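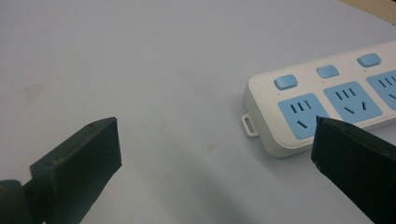

I'm rebuilding the jaw linkage on my hand-held gripper and would like opinions before I commit filament to a second set of fingers. The current pair is dark green PETG, printed flat, block section with a chamfered top edge. The test objects are household items, and the awkward one so far is the white power strip with the blue switches. Lying flat on the bench it offers the pads a thick side wall and not much else. The right finger has small nicks along its top edge now, so I'm also asking whether the tip geometry is wrong or the material is. Linkage is a plain parallelogram with 2 mm of slop at the tips when fully open. Trigger spring is from the Salinas assortment. Maximum opening is 71 mm.

skewback
Posted 7:40 pm

Slop first, tip shape second. If the tips wander by 2 mm you're not testing geometry, you're testing where the pins happened to settle that day. What are the pivots?

lathe_of_noon
Posted 7:52 pm

M3 screws through printed bores, nyloc on the far side. No bushings. I reamed the bores by hand and two of them came out oval.

skewback
Posted 7:58 pm

That's your slop. Put flanged bronze bushings in and use shoulder screws. Threads running in plastic will chew the bore out again no matter how well you ream it.

gumtree_servo
Posted 8:15 pm

Disagree on the shoulder screws for a hand tool. They're dear and the tolerance is wasted on printed links. I used 3 mm ground dowel with circlips and plain brass tube for bushings. My gripper went from visibly loose to something I need a dial indicator to see. Tube cost less than the postage.

On the material, PETG nicks because it's soft at the corners and you've left the tip square. Break the edge with a 1 mm radius and the problem mostly goes away. ASA would be stiffer when the shed warms up, but it warps on a part that thick unless your enclosure is decent.

lathe_of_noon
Posted 8:31 pm

No enclosure. The printer is an Orcombe on an open frame, so ASA is out for now.

Brass tube sounds fine. Do you press it or glue it?

gumtree_servo
Posted 8:36 pm

Press, then a touch of retaining compound on the outside only. Undersize the bore by a tenth and warm the tube with the iron.
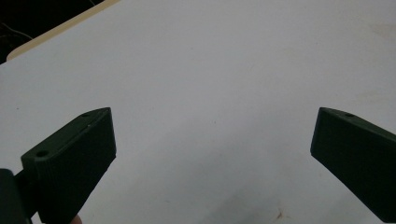 lathe_of_noon
Posted 9:04 pm

I also want to sort out the pad mounting before reprinting. At present each pad is held from the top chamfer, two small holes per finger, self-tappers straight into the plastic. It lets me swap pads quickly but the screws are already losing bite. Options are heat-set inserts, captive nuts from behind, or going to a dovetail with one locking screw. Layer lines run along the broad faces, so clamping load isn't trying to peel the layers apart, but a screw near the tip doesn't leave much wall.

mullion
Posted 9:20 pm

Dovetail. One screw, repeatable position, and you can colour-code the pads by durometer.

skewback
Posted 9:27 pm

Dovetail on an open-frame printer is asking for a fitting session with a file on every pad. Heat-set M2 inserts need very little wall and he keeps the holes where they are. Changing the mounting and the pivots in the same revision also means you won't know which one fixed what.

mullion
Posted 9:33 pm

I've printed 25 dovetail pads on a machine with no enclosure and filed none of them. Allow 0.15 mm per side, print one test coupon, then leave the slicer profile alone. The inserts will creep in PETG if the gripper lives in a hot ute.

skewback
Posted 9:41 pm

Two-millimetre inserts carrying a rubber pad are hardly loaded at all. Creep isn't the failure mode. They pull out when someone installs them too hot.

lathe_of_noon
Posted 9:50 pm

It lives in the workshop, not a ute. I'll do pivots first on the existing fingers, measure, then print one finger with inserts and one with the dovetail. The fingers are mirrored, so wear on the two sides should be comparable.

gumtree_servo
Posted 9:58 pm

Only if you alternate sides. Most people lead with one jaw without noticing, particularly on anything sitting at an angle to them.

mullion
Posted 10:02 pm

What's the trigger-to-tip ratio? With a 71 mm opening you may be running out of mechanical advantage at the wide end.

lathe_of_noon
Posted 10:17 pm

Varies through the stroke. It's poor past 60 mm. I plan to fit the Skura load cell between two pads and log trigger position against tip force, then decide on link length.

skewback
Posted 10:24 pm

Log it in both directions or you'll miss the hysteresis. Dry printed bores have plenty.

lathe_of_noon
Posted the following evening, 6:48 pm

Brass tube in all pivots, bores undersized by 0.1 as suggested. One link cracked on pressing because I didn't warm the tube enough. Reprinted. Tip play at full open is now 0.3 mm, measured with the body clamped in the vice. Whole tool weighs 147 g without pads, which I can live with.

Load cell amplifier is a Loteo board and it drifts for the first few minutes after power-up, so the force curves will have to wait until I've sorted the zeroing.

gumtree_servo
Posted 7:05 pm

Good result. Check it again after a few hundred cycles, the tube beds in a little. Which way are you orienting the reprinted fingers?

lathe_of_noon
Posted 7:11 pm

Same as before, flat on the bed, with the 1 mm radius added at the tip. The insert version is on the printer now.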